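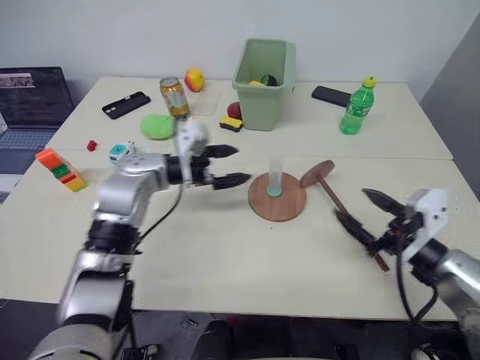
Kartha Trade Corridors: is the subscription worth it?

I went into my trial of Kartha expecting to be annoyed, and for the first week I was. The sales page says the service will let you "see the next trade bloc before it forms." I have been writing briefing notes on regional trade agreements long enough to know that most blocs are announced several times before they form, and that a good share of them never do much after the signing photo. A database can't fix that.

What you get for your money is a searchable collection of trade and transit agreements, a tariff lookup, a map of rail and road corridors, and a weekly note by email. The seller counts 2,997 agreements in the collection. I have no way to check that number, and I'm not sure it means much. A full customs union gets one entry. So does a two-page memorandum in which a pair of transport ministries promise to stay in touch. If you filter for agreements in force with a published tariff schedule, the list gets a lot shorter, and I wish the front page showed you that list first.

The search is good, I'll give it that. I tried it with a question a client had sent me, on transit fees for dry goods crossing two borders by rail, and had the right annex open in under a minute. Doing the same job through ministry websites had cost me most of a Monday. The text is clean, page numbers match the originals, and amendments are linked to the clause they change. Whoever did that part of the work cared about it.

The map is another matter. Every corridor is drawn in the same thick blue line whether trains run on it every day or the money for the bridge hasn't been found. There is a "status" field, but you have to click into each segment to read it, and on the segments I know well it was often behind. One was listed as "operational, phase 2" with no hint of what phase 1 had been. I would not put this map in front of anyone who makes decisions from maps, and sadly that is who it seems built for.

Then there is the influence score. Each country gets a mark from 0 to 20 for its "regional pull." The method note is four paragraphs long and gives no weights. As far as I can tell, signing more agreements raises your score, so a government that signs everything and carries out very little can look like a rising power. I asked support how loans and port leases are counted. Senthil Joseph wrote back the next morning, politely, to say that the weights are under review. He did send me the list of inputs, and port leases weren't on it.

The weekly note is fine. It's short and mostly sticks to what was signed and where. Now and then it slips into the language of win-win partnership, as if it had been pasted from a communique, and I started skipping the last paragraph.

I also looked at Zaletti, which costs more and has better shipping data but hardly anything on land routes, and at Kindine, which is cheaper and feels it. Kindine's tariff tables were missing footnotes, and in tariff tables the footnotes are where the exceptions live. If your work is mostly sea freight, Zaletti is the safer buy.

For Kartha, the single-user plan makes sense if you read treaty texts for a living. The team plan has a minimum of 4 seats and adds only the map exports and the score history, so I can't see the case for it. Cancellation is by email, and mine took over a week to be confirmed. I signed up again afterward, on the single plan, for the search.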